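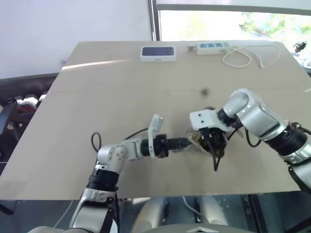

Jalano 社区互助 > 机械臂软件 > 运动规划与感知

双臂同时伸到透明塑料袋上方，规划器一口咬定“起始状态已碰撞”，可两条手臂明明好好的

袋子里的袋子
发表于 2020年2月19日

先说环境。桌面上的双臂平台，头部一个深度相机往下看，规划用的是 Filip（主分支，没改过内核，只改过配置，我知道“只改过配置”这几个字在本站的信用等级），上层任务调度是 Demon。项目代号 Cletville，名字来历和本帖无关，就不解释了。

任务很朴素：两只夹爪从两侧靠近一个透明塑料袋，一只夹住，另一只过来接应，然后一起抬起来。单臂分别跑都没问题，左臂能到，右臂也能到。两只一起跑，前半段也正常，等两只夹爪都到了袋子附近，下一段规划就直接失败，日志里只有这几行：

[Filip] start state in collision: right_gripper_finger_l <-> octomap
[Filip] start state in collision: right_wrist <-> octomap
[Demon] subtask regrasp aborted, reason: planner said no

最后那句 planner said no 是 Demon 原文，不是我写的。写这条日志的人很懂生活。

已经试过的：

把八叉树地图整个清掉再规划，能成功，但只成功一次。下一帧点云一进来，又撞了。

把 octomap 加进允许碰撞矩阵，对夹爪放行。能跑，跑得非常自信，自信地从桌子远端那个插线板上方低低地掠过去。我按了急停，之后再也没有开过这个选项。

把袋子从感知里抠掉。做法是用一个框把袋子所在区域的点全部丢弃。问题是袋子会变形，框小了没用，框大了等于闭着眼睛干活。

换成布就好很多。同一套代码，同一张桌子，抓一块叠好的格子布，失败的次数明显少，但也不是完全没有，偶尔还是报右手腕和地图碰撞。这一点让我很困惑，布又不透明，它凭什么。

我怀疑过标定，重新做过手眼标定，残差很好看，症状一点没变。同事的建议是“再标一次”，我觉得这属于祈祷。

想请教：这种情况到底应该去改感知，改自碰撞过滤，还是改规划器那边？另外，有没有办法让 Filip 告诉我它究竟是和地图里哪一坨东西撞了？现在的信息量约等于“你身上有地方疼”。

补充一：夹爪和手腕的模型用的是厂家给的描述文件，自己加装的支架我补了一个简化外形进去。线没有补，哪有人给线建模。

补充二：下面有人问点云频率，默认值，我没动过。

三号关节又响了
采纳

你的补充一里已经写了一半的答案，“哪有人给线建模”这句建议裱起来。

我在差不多的平台上被同一个问题教育过，说一下排查顺序，你照着走一遍，多半中途就能停。

第一步，先让它说清楚哪里疼。Filip 的碰撞检查默认碰到第一个接触就返回，所以只给你一对名字。在规划场景的配置里把接触点输出打开：

collision:
 report_contacts: true
 stop_at_first: false
 publish_contact_markers: true

打开之后可视化窗口里会出现一堆小红球。规划会变慢，查完记得关。有人查完没关，然后来本站发帖问规划为什么这么慢，那个帖子是我发的。

看小红球的位置：如果密密麻麻贴着手腕和前臂的外缘，那是自身过滤没滤干净；如果悬在袋子上方或者袋子后面，那是深度的问题；如果整条手臂旁边有一层平行的“影子”，那是时间戳的问题。你这个症状，我猜三样都有，只是各自的份额不同。

第二步，自身过滤。原理大家都知道，拿机器人模型去点云里把属于自己的点抠掉。模型里没有的东西就抠不掉，比如线。手腕附近的线缆会弯成一个圈，姿态一变圈就变，在相机眼里它是一个货真价实的障碍物，而且永远跟着你的手腕走。于是规划器看到的世界是：右手腕始终泡在一团障碍物里。它说撞了，它很诚实。

这也解释了你的布。布本身没什么可疑的，线还在那里，只是换了姿态以后线圈有时候离手腕外形足够远，有时候不够。
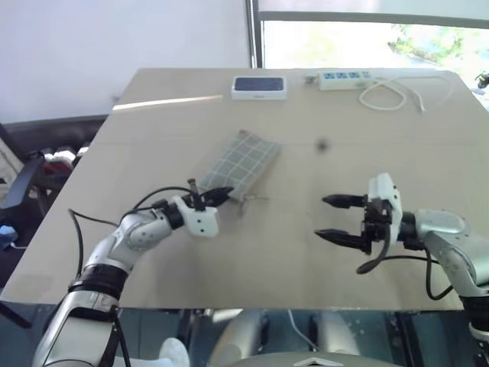

办法不用太讲究。在描述文件里给手腕和前臂各加一个只用于过滤、不用于碰撞检查的“胖外壳”，把线平时活动的范围包进去：

self_filter:
 use_separate_geometry: true
 wrist_shell: cylinder
 padding: 2 cm
 links: [left_wrist, left_forearm, right_wrist, right_forearm]

use_separate_geometry 这一项一定要打开。不开的话，胖外壳会同时进碰撞检查，你的手臂会凭空胖一圈，然后连桌子边上都到不了。我见过有人为此把桌子往外挪，挪完了很满意，写进了交接文档。

padding 别贪。加太大，夹爪附近的真实物体也会一起被抠掉，袋子没了，插线板也可能没了，你就回到了那个很自信的版本。

第三步，时间戳。点云出来的时候手臂已经走了一小段，如果过滤用的是最新关节角，抠的位置就和点云对不上，残留的那一层正好贴着运动方向的后面。我这边量出来点云比关节状态晚大约30毫秒，听着不多，手臂快起来足够漏一条边。检查过滤节点里取坐标变换用的是什么时间：

cloud_filter:
 tf_lookup: latest # 默认，别用
 tf_lookup: cloud_stamp # 改成这个

两行写一起是为了对照，请不要真的两行都抄进去。

改完如果报“变换需要外推”，说明关节状态的缓冲太短或者时钟没对齐，先去看时钟。相机和控制器各用各的钟，这种事听起来像新手才会犯，所以排查的时候都留到最后。

怎么快速确认是不是它：让手臂停住，等地图刷新干净，再规划。停着能过、刚停下来就规划过不了，那就是时间戳。你用手动清地图只能成功一次，和这个现象也对得上。

第四步才轮到透明袋子。透明薄膜的深度基本是抽签：有褶皱的地方会反光，给你几个飘着的点；平整的地方直接看穿，量到的是后面的桌面或者袋子里的东西。你的平台要是挨着窗，再乘以当天的天气。这一层不要指望用滤波滤干净。

我的做法是把袋子当作一个已知物体交给规划场景，不让地图去管它。进入抓取阶段时放一个稍微宽松的盒子，地图在盒子里的更新暂停，夹爪手指和盒子之间允许接触，手腕和盒子之间不允许。抓稳之后把盒子挂到夹爪上，跟着走。你说框大了等于闭眼，那是因为你把点丢了以后什么都没补回去。丢掉点，补上盒子，规划器至少知道那里有个东西，只是不再纠结它长什么样。

Demon 那边可以在 regrasp 这个子任务的前置动作里调场景更新，退出动作里再把盒子撤掉。撤掉这一步如果写在成功分支里，失败的时候盒子会留在桌上，下一轮规划绕着一个看不见的盒子跳舞。写在退出动作里。

至于标定，残差好看就放过它吧。

能跑就行别碰它
发表于同日

把塑料袋换成不透明的。

或者把 octomap 关了，桌上就那么点东西，手工建几个盒子不香吗。我们组一直关着，没出过事。

补充：楼上有人私信问我“没出过事”是统计了多久，没统计，反正没出过。

袋子里的袋子 回复 三号关节又响了

小红球打开了。右手腕外面长了一圈，位置和那根线一模一样，我盯着看了一会儿，觉得自己被一根线羞辱了。

加了胖外壳，布那个任务目前没有再报。袋子还会报，但碰撞对从手腕变成了手指，算是进步，疼的地方具体了。

时间戳那个改完，果然“变换需要外推”。正在看时钟。

先规划再说
发表于后

前面那位讲感知讲得很全，我补规划这一侧，因为等你把地图弄干净，大概会遇到下一个问题，不如现在一起骂完。

你说“左臂能到，右臂也能到，一起跑不行”。请先确认你是怎么一起跑的。常见写法是两条手臂各开一个规划请求，各自求解，再同时执行。这样规划左臂的时候，右臂在场景里是停在起点的一尊雕像；规划右臂的时候反过来。两条轨迹单独看都合法，合在一起谁也没答应过谁。袋子附近空间就那么大，两只夹爪又凑得近，早晚见面。

在 Filip 里应该建一个组合组：

groups:
 left_arm: [...]
 right_arm: [...]
 both_arms: [left_arm, right_arm]

然后用 both_arms 提一个请求，给 2 个末端目标。自由度一下子多了，采样会慢，可以把接近段和抬起段拆开：远处的大范围移动用组合组采样规划，最后靠近和抬起那一小段走笛卡尔插补，两只末端按同一个时间参数前进。

时间参数这里有个坑。别对左右臂分别做时间参数化。分开做，短的那条会先到，先到的那只就开始抬，袋子被斜着拎，里面的东西全往一边滑。组合轨迹统一做一次，让快的等慢的。

另外，起始状态碰撞有时候只是擦着一点边，Filip 有一个起始状态修复的选项，会在附近随机抖一下找一个不碰撞的关节角：

fix_start_state:
 enabled: true
 max_jiggle: 很小

“很小”请自己填数。空着手的时候可以用，夹着东西的时候不要用。两只手一起夹着一个袋子，规划器说“我帮你抖一下”，你想想那个画面。

最后是 Demon。planner said no 后面其实还带一个错误码，默认日志级别看不到，把级别调到 debug 就有。2 是起始状态碰撞，其它的码去翻头文件，文档里的那张表是旧的，从上个大版本起就没人敢动它了。建议在任务树里按错误码分开处理：起始状态碰撞就等地图刷新再试，目标不可达就换抓取点。现在所有失败都走同一个 aborted，就会出现机器人因为一根线的影子，跑去重新检测整张桌子的情况。

袋子里的袋子 回复 先规划再说

确认了，是两个独立请求。代码注释写着“临时方案，九月前改掉”。没有写哪一年的九月。

组合组建好了，采样确实慢，拆段之后能接受。错误码也看到了，果然是 2，我之前居然对着一个 aborted 猜了那么久。

时钟的问题也找到了：相机那台机器没开对时服务。改好之后外推的报错消失。袋子盒子写进了 Demon 的进入动作，撤盒子写进了退出动作，第一版我写在成功分支里了，对，我看过提醒，还是写在成功分支里了。

采纳给了第一位。线的外壳我在描述文件里起名叫 dignity_shell，合并请求还在等人审。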